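Let me stay on this one a minute, folks, because it's my favorite part of the whole talk. When Jytte Toft and I started showing robots how to handle everyday things, we drove the arm by remote control, and oh, it was slow going! We got 60 tries on a good afternoon. With grippers you hold in your own hands, we got almost 300.
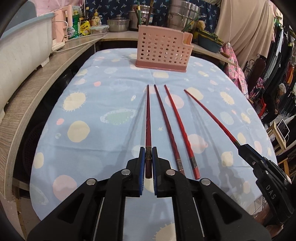
PART TWO: TEACHING BY HAND

So, chopsticks. Two grippers, one chopstick held in each, on a tablecloth with planets all over it. They're slender things, and you want to feel where the pads close. (Pause, let them look.) I like a real kitchen for this, pots and all. Mention Halldóra's point about shadows and patterned cloth.

If there's time, tell the Butura story. Otherwise go on to Brendan's slides.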